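Notes on the Grasp Segmentation Tool, Second Revision

This entry sets out the changes made to the segmentation tool over the winter, and the reasons for them. It is intended mainly for colleagues at Hodwood who will take over the annotation work in May, although readers of my earlier entries on Grestus may also find it of use.

Grestus is the control package that I maintain with Valdemar Norðdahl. It learns to handle cloth from recordings made with hand-held grippers, one in each hand. The recordings are long. A person folding or spreading garments does many things in a single session, and the learning stage requires each session to be divided into short sections: approach, grasp, lift, carry, release. Until last year this division was carried out by hand. The present archive contains 3,858 sessions, and it was plain that the old method could not continue.

The first revision relied upon the width of the jaws alone. When the jaws closed and remained closed, the tool wrote a grasp; when they opened, it wrote a release. For rigid objects this was satisfactory. Cloth is thin, however, and jaws closed on a single layer of jersey give almost the same width reading as jaws closed on nothing. The tool therefore recorded a good many grasps in which no fabric was held. Valdemar found 42 of them in one afternoon of checking and was, with some justice, displeased.

The second revision adds a visual check. Whenever the width signal suggests a grasp, the tool takes a small crop at the fingertips from the wrist view and asks a classifier whether cloth passes between them. The two signals are then combined. Where they disagree, the section is marked for review and no label is written. I had wished to let the classifier overrule the width signal outright, and Damilola Ugwu persuaded me against it. Her argument was that a wrong label costs more than a missing one, and I now accept it.

Three matters remain open.

The first is glare. A lamp placed near the bed is convenient for the person recording, but pale cloth under strong light loses its texture in the crop, and the classifier becomes hesitant. Exposure correction before cropping has helped a little. Dark cloth presents less difficulty.

The second is the other hand. Each gripper is processed separately, yet many actions with cloth only make sense when both are considered. If one hand holds the end of a garment while the other gathers a corner, the planner ought to treat this as one action with two parts. At present the sections are matched by time, with a tolerance of 200 milliseconds. Omberg, our scheduling module, can read the paired sections but cannot yet plan from them.

The third is the overlap of garments. When two garments lie against one another, the tool records that cloth is held and does not record which cloth. A colour label for each grasp has been proposed. I should prefer a proper mask for each garment, carried through the whole session, and have written a short draft to that effect.

Views from the grippers, green and cream-white cloths on the plaid blanket:
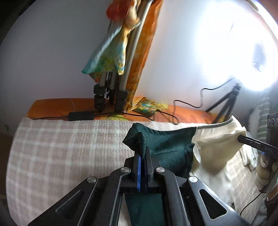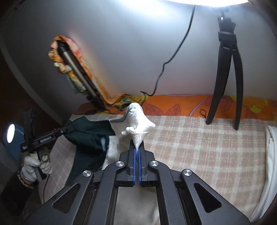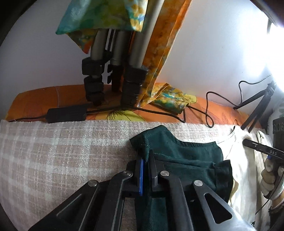
The review queue deserves a word of its own. Sections marked for review are opened in Todorova, the viewer that Damilola wrote, with the width signal drawn beneath the video. The reviewer may accept the proposed label, move either boundary, or discard the section. Please do not discard a section merely for being short. Brief contact with a hem before a firm grasp is useful to the planner, and the previous team removed a number of such sections which we should have liked to keep.

Boundaries should be placed at the first moment the fabric is held between both fingers, and the release at the first moment either finger is clear of it. If the fingers are hidden, leave the proposed boundary where it stands and add the note "hidden".

The configuration file has also changed. The old setting for minimum grasp length has been withdrawn, and a file that still contains it will be refused with a message naming the line. The crop size is now given in pixels of the original video; the default is 270, and I would ask that it be left alone until the glare question has been settled.

Corrections to the draft on garment masks may be sent to me or to Valdemar in the usual way.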